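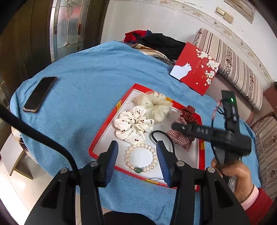 Spring News from the Merine Lake Cabins

Hello again from the north shore! The ice went out early this year, the loons are back (a pair of them, and very loud about it), and we've been airing mattresses since the first warm day in March. Many of you have written to ask what's changed since last summer, so let me go through it while the coffee is still hot.

The big item is the campground loop. We've added 14 new sites on the hill side, all with water and electric, and all of them long enough for a 30-foot trailer. They're a bit farther from the beach than the old ones, but you get the evening breeze up there and a lovely view down toward Mansour Point through the birches. Tent sites along the creek are the same as ever, and yes, the Langat family still has first call on the one by the footbridge, as they have for longer than I've been running the desk.

The cabins have new screens and, at long last, new water heaters. Isauro Quezada put those in over the winter, driving out on some truly awful roads, and if you see him around the marina please tell him thank you, because two hot showers in a row used to be a matter of luck. 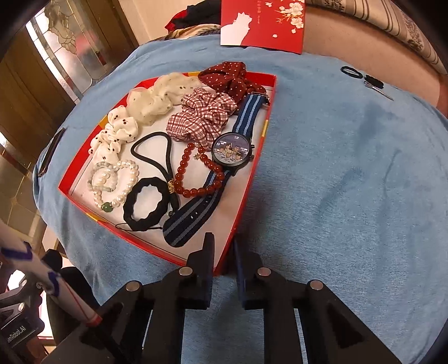

Boat rentals open on a Thursday this year so that folks coming up for a long weekend can get out on the water before the crowd. Pontoons go quickly, so do call ahead. Kayaks and canoes you can just walk down and ask for, and Benjie Marquez will fit you with a life jacket and probably talk your ear off about walleye.

A word on pets: they're welcome in the campground and in the four cabins nearest the road, on a leash, please, and not on the swimming beach. We do love meeting them!

The store will be open from 8 in the morning until supper time, with firewood, ice, bait and Renu Bhatia's cinnamon rolls on weekends. To book, call the office or stop by the desk, and if you'd like your same cabin as last summer, let us know before the end of the month and we'll hold it for you.

Smaranda Nedelcu
Front Desk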